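4.3 Fitting the extension leaf and levelling the worktop

Applies to the Dalero height-adjustable worktop with the Grukar leaf kit. Complete section 4.2 (feet and crossbar) before you begin. Two people are needed for steps 3 to 6.

Tools required: 5 mm hex key (supplied), spirit level, soft cloth, pencil.

1. Lower the worktop fully and switch it off at the wall. Wait until the display on the handset has gone out.

2. Slide both support rails out from beneath the main top until they click. Each rail should stand 139 mm proud of the edge. If one stops short, push it back in, check that the rear stop screw is not catching and pull it out again.

3. Lift the leaf on to the rails with the bevelled edge facing outwards. Do not drag it — the rails have sharp ends and will score the underside.

4. Line up the dowels and push the leaf towards the main top until the joint closes. A gap of up to 1 mm is acceptable at this stage.

5. Insert the 14 short screws from below and turn each one by hand until it bites.

6. Tighten the screws with the hex key, working outwards from the centre. Stop when you feel firm resistance.

CAUTION: Do not use a powered driver. The inserts can strip, and stripped inserts are not covered by the Funomix guarantee.

7. Place the spirit level across the joint, then along the front edge. Adjust the feet one half-turn at a time. Clockwise raises the corner.

8. Switch the power on and raise the worktop to 57 cm on the display. Check the level again. A small change between the two heights is normal on carpet.

Note: If the display shows Sethi code E5 during step 8, the legs are out of step. Hold the down button until the top reaches its lowest point and keep holding it until the code clears.

4.4 Care of the surface

Wipe the surface with a damp cloth and dry it straight away. Washing-up liquid may be used, well diluted. Do not use bleach, scouring cream or anything containing acetone.
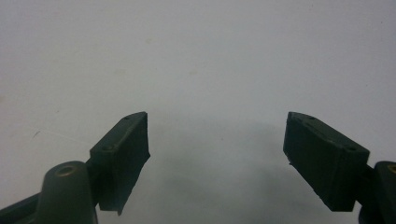
Pencil marks left over from fitting can be removed with a plain white eraser. Ink should be dabbed with methylated spirit on cotton wool, after testing on the underside of the leaf.

Check the screws fitted in step 5 after one month of use, then once a year. Retighten by hand only.

Replacement inserts and feet are listed in section 7. Quote the number on the crossbar label when ordering.

Section 4 revised August, T. Paulauskas. Replaces the loose sheet supplied with earlier leaf kits.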